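Baltura Post-Surgery Recovery Camisole

Print this page
E-mail this page

Updated 12/26/22

Coming home after breast surgery is hard enough without having to fight your way into your clothes, and that thought was the beginning of the Baltura camisole. We started sewing these in our Proltville workroom after hearing again and again from customers who had been sent home with drains, a bag of gauze and nothing comfortable to wear over any of it. We have been changing little things about it ever since, nearly always because a customer wrote in and told us to.

The camisole opens all the way down the front, so you never have to lift your arms over your head. The straps open at the shoulder too, and you can also step into the whole thing and pull it up from the hips if that feels easier in the first days. The fabric is a soft cotton blend with a little stretch, and we have kept the side seams on the outside, away from tender skin. There is no underwire and no scratchy label.

Two removable drain pouches come with every camisole and attach inside at the waist, wherever they sit best for you. You will also find a pair of lightweight fiberfill forms, which you can tease out or add to until the shape looks right under a blouse. Some of our customers wear them from the first week, and others leave them in the drawer until much later — please go by what your surgeon or nurse has told you.

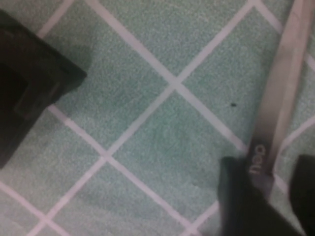
Sizes and ordering

The camisole is item 682 and comes in 10 sizes, from extra small up through our fullest cut. Colors are white, sand and soft rose. If you are between sizes, we suggest going up, as most people have some swelling at first and a snug band is no fun at all. The price is $35, with both pouches and both forms included, and extra pouches can be added to any order.

If you would like to try one on, our fitting room in Hivham is open by appointment, and you are very welcome to bring a sister or a friend along. The Tripathi pocketed bra is kept there as well, for when you are healed and ready for something with more support.

Washing and care

Take out the forms and pouches, close the front, and wash in cool water with a mild soap. Lay flat to dry. Please skip the bleach and the fabric softener — both are hard on the stretch. Unworn camisoles may be returned within 8 weeks with the tags still on.

Print this page
E-mail this page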